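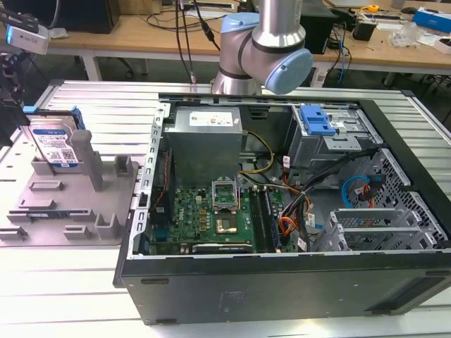 An open desktop computer, showing the motherboard and open processor socket.

Spring discussion series: satire, belief and the comic strip

The Orent Philosophical Society will hold its spring discussion series on the treatment of religious belief in satirical cartoons and comic strips. Meetings will take place on Saturday mornings throughout March in the upper reading room at Coutinho House, beginning at 10.30. Members may attend free of charge. Guests are welcome at the discretion of the chair and should sign the visitors' book on arrival.

The set text is The Laughing Sceptic, published by the Brondari Press. It runs to 176 pages and brings together essays on religious caricature, the ethics of offence and the long tradition of the comic dialogue. Copies may be borrowed from the Society's library for two weeks at a time. Members who have the earlier edition should note that the chapter on blasphemy law has been rewritten and now begins on page 112.

The opening meeting will consider whether mockery can count as an argument. Several contributors to the volume hold that a joke may expose a contradiction as effectively as a formal proof, while others maintain that laughter merely confirms an audience in what it already thinks. Those attending are asked to read the introduction and the first essay beforehand.

Later meetings will turn to the use of sacred figures as comic characters, the difference between ridiculing a doctrine and ridiculing those who hold it, and the particular demands of the short strip, in which a position must be stated, answered and undone within three or four panels. The final session will be given over to a debate on the motion "This house believes that no idea is owed respect". Members wishing to speak for or against should give their names to the Secretary by the second meeting. Speeches from the floor will be limited to 10 minutes.

The Society takes no collective view on questions of faith. Members hold a wide range of convictions, and the chair will expect contributions to be addressed to the argument under discussion. Material shown at meetings may be considered irreverent, and a list of the strips selected for each session will be posted on the noticeboard in advance.

Written responses to the series are invited for the summer number of Dritik, the Society's journal. Submissions should be typed, carry full references and reach the editor before the end of the series. Shorter letters will also be considered, although the editor cannot undertake to return them.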